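Acheter un bras, financer un apprentissage : pour une autre lecture des budgets d'équipement

Tarcísio Damasceno
Janvier 2020

Les établissements qui préparent leur programmation de mars ont reçu, comme chaque année, la grille commune de demande d'équipement. Elle comporte une ligne pour la machine, une ligne pour le transport et une ligne pour la mise en service. La simulation n'y figure nulle part. Elle est renvoyée aux dépenses de fonctionnement, entre les licences bureautiques et les abonnements documentaires, où elle se trouve soumise à des arbitrages qui ne la concernent pas. Je voudrais soutenir ici que ce classement est une erreur de méthode et qu'il conduit nos services à acheter trop tôt, parfois trop cher, des bras manipulateurs dont l'emploi n'a pas été défini.

Le dossier Frota en fournit une bonne illustration. Il s'agissait d'équiper l'atelier de Tunbridge de deux bras destinés à des travaux d'assistance domestique. L'instruction du dossier a commencé par la comparaison des offres, alors que les tâches attendues tenaient en une phrase. Il a fallu la ténacité de l'équipe technique pour que l'on consente à examiner d'abord, dans une cuisine simulée, ce que signifie saisir et porter un objet aussi ordinaire qu'une bouteille.

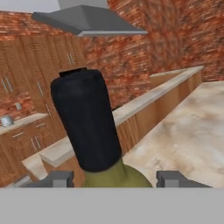 Cuisine simulée : la bouteille entre les deux doigts du préhenseur.

Une telle étude paraît modeste. Elle oblige pourtant l'acheteur à poser des questions que le cahier des charges esquive : quelle ouverture de pince, quelle hauteur de plan de travail, quelle marge entre le poignet et les meubles voisins, quelle tolérance sur la position de l'objet. Chacune de ces questions a une traduction budgétaire directe. Une pince mal dimensionnée se remplace, mais son remplacement entraîne un nouveau marché, une nouvelle réception et, dans le cas de Tunbridge, une immobilisation que le premier plan de financement n'avait pas prévue.

On m'objectera que la simulation ne dispense pas de l'essai réel. Je n'ai jamais prétendu le contraire. Les frottements, l'usure, les défauts d'éclairage et les maladresses des usagers échappent en bonne partie au modèle, et un service qui signerait une commande sur la seule foi d'un rendu informatique manquerait à ses devoirs. Mais l'argument se retourne aisément : c'est parce que l'essai réel est coûteux qu'il convient d'y arriver avec des hypothèses déjà éprouvées.

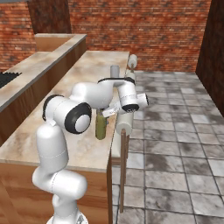 La question de l'encombrement mérite à cet égard une attention particulière. Les fiches commerciales indiquent une portée maximale, que les commissions d'achat retiennent volontiers comme critère de classement. Or la portée utile dépend du mobilier, de la place laissée au coude et de l'angle sous lequel la main se présente au-dessus de l'objet. Deux bras de portée identique peuvent ne pas rendre le même service devant le même comptoir. L'offre Troltberg, classée première sur ce critère, supposait un dégagement que les locaux n'offraient pas. L'offre Zergate, moins brillante sur le papier, s'accommodait mieux de l'existant. La grille ne permettait pas de le dire.

Il y a davantage. Le coût d'acquisition reste, dans nos pratiques, le chiffre sur lequel se concentre la discussion, parce qu'il est le seul que l'on puisse lire sans interprétation. La formation des opérateurs, la maintenance des environnements virtuels et le temps d'ingénieur consacré à les tenir à jour apparaissent plus tard, en ordre dispersé. Sur la période de cinq ans que couvrait le dossier Frota, la note jointe en annexe chiffrait à 1617 heures le travail de préparation et de suivi. Aucune de ces heures n'était inscrite dans la demande initiale — elles ont été prélevées sur d'autres missions, sans décision formelle.
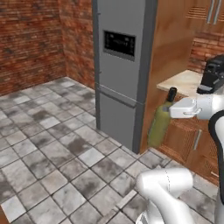
Bouteille tenue par la pince blanche près du réfrigérateur. Image de simulation.

Je propose donc que la grille commune soit modifiée sur deux points. Le premier serait l'ouverture d'une ligne d'étude préalable, rattachée à l'investissement et engagée avant la consultation des fournisseurs. Le second serait l'obligation de joindre à toute demande une description des tâches assez précise pour être reproduite en simulation : objets manipulés, mobilier, trajets, conditions d'arrêt. Un délai de quatre mois entre la remise de cette étude et l'ouverture du marché me semble raisonnable, y compris pour les établissements de taille réduite, qui pourraient mutualiser leurs environnements.

Reste la difficulté de l'annualité budgétaire. Une étude engagée en fin d'exercice risque de ne produire ses effets que sur l'exercice suivant, et les services financiers y verront, non sans raison, un motif de report. Une autorisation pluriannuelle limitée à ces seules études lèverait l'obstacle sans toucher aux règles générales. Sa rédaction pourrait être soumise aux établissements avant la clôture de la programmation.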